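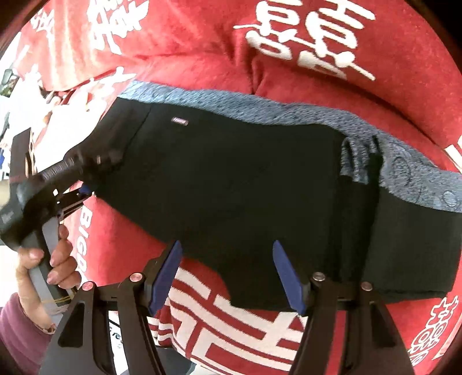 Teaching a robot to fold clothes is a job for people who were told off for not folding theirs. You take a pair of hand-held grippers, one in each fist, and do the task yourself while a camera on the tool watches. The robot studies your efforts later, at its leisure. You are allowed to pinch, lift, drag and pat. You are not allowed to use your fingers, and for the first hour you will think of little else. Black cloth is the worst of it, being smooth and almost featureless to a camera, so the blue-grey fleece band along the top edge is a kindness: it gives the eye something to follow from one gripper towards the right edge of the frame. The bright red blanket underneath helps as well, or it would if it lay flat and weren't covered in white characters competing for attention.

Folding, by hand (sort of)
Gallery page, Rurport workshop, October

We do most of our showing with hand-held tools and a smaller share by remote control, with Renzo Carbone at the sticks. Renzo is very good at it. He is also very slow, and takes a biscuit break between sleeves. In one Tuesday afternoon he got through a respectable pile of tea towels and a disrespectful number of biscuits. With the grippers in our own fists we kept 172 folds over the same week, and threw away 74.

Amber Visser did the throwing away. Her rules are pinned up by the kettle:

Start with both grippers open.
No helping with your knee.
No blowing on the cloth.
If you swear, fine. If you stop to swear, do it again.

The knee rule is aimed at me. I maintain that a robot with a knee would thank us.

What goes wrong

Mostly you pick up two layers when you wanted one, or one layer and a good pinch of blanket. The whole bed then sets off with the garment, looking quite pleased with itself. Thick fleece bunches up in ridges when it is gathered; thin fabric slides off to sulk in a corner. Labels are a nuisance too. They look like an edge and behave like a label.

Wajid Orakzai, who trains the model, would like all of us to fold the same way. None of us does. Naheed Marwat folds in thirds from the left, Amber folds in half and then in half again, and I fold as though someone is coming up the stairs. Wajid says the variety is good for the robot. He says it with his eyes closed.

Remote or by hand?

People ask which is better. Remote control shows you what the arm can really reach, and you find out early that the answer is less than you hoped. The hand-held grippers are quicker and you can take them to wherever the laundry is - in our case, most rooms. Your wrist will bend in ways the arm's won't, so a few of our finest folds are no use to anyone with a motor for an elbow.

A good fold takes me 60 seconds with the grippers. Without them it takes me longer, as I put it off.

Words by Khurram Afridi. Laundry by all of us.

Back to Rurport galleries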